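**Handout for Unit 9: Comparing two finger sets on a flat object**

Course: Practical Grasping, Zurkimbridge Technical Institute

Please read this before you come to the lab. In Unit 8 we worked with blocks and cups, which have enough height for the fingers to close around them. In this unit the object is a phone. It is thin and smooth, and it can slide away when you push it from one side. For this reason it is a good object for comparing grippers.

### 9.1 The two finger sets

You will try the Higuchi fingers and the Skonside fingers. Both fit the same mount, so the arm and the controller stay the same in all trials. Change only the fingers. If you also change the speed, you can not say later which change made the difference.

Every pair of students does 30 trials with each set. Before the first trial, write down the opening width, the closing force and the approach angle.

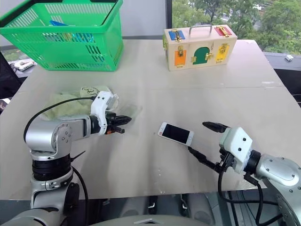
The approach angle needs more attention than students usually give it. When the fingers come straight down, the tips touch the table first and the controller may read this as a contact with the phone. When they come in low from the side, one finger has to pass close to the table. Start with an angle of 10 degrees from the table surface and increase it in small steps.

### 9.2 What counts as a grasp

We use the same rule for both sets:

1. The phone is held by one gripper only.
2. The phone does not touch the table.
3. The hold lasts for nine seconds.

If the phone turns in the fingers but stays in them, count it as a grasp and write "turned" in the notes column. A grasp near the short end turns more easily, because the center of mass is far from the fingers. 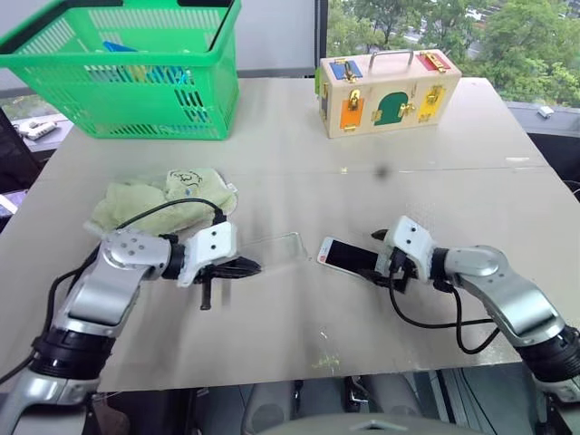
*Fig. 9.1. Phone pinched in the right gripper, with the clear plastic piece on the table between the grippers.*

Transparent objects are a separate problem. A depth camera often gives no points on clear plastic, or it gives the points of the table behind it. Do not use the depth picture alone to find such a part. In the Tratatano software, open the color view next to the depth view and compare the edges.

### 9.3 Opening width before the approach

A wide opening forgives a position error, but the fingers need more free space around the object. With a narrow opening it is the opposite. In your report, explain which opening you chose and how large a position error it can accept on each side.
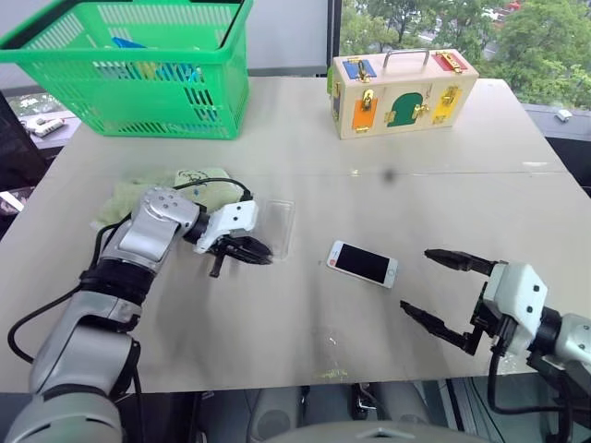
Check also the arm which is not grasping. It should wait with closed fingers, and its planned path must not cross the path of the other arm. Look at the cables of both arms before you start a motion, and leave enough slack for the wrist to turn.

### 9.4 Report

Hand in one table for each finger set and one page of text. For comparison, last year's best pair had 41 grasps in total from their 60 trials. A low number does not lower your grade if the failures are well described. For each failure, write if the fingers missed the phone, pushed it, or lost it after lifting.

Reports are due at the start of Unit 10.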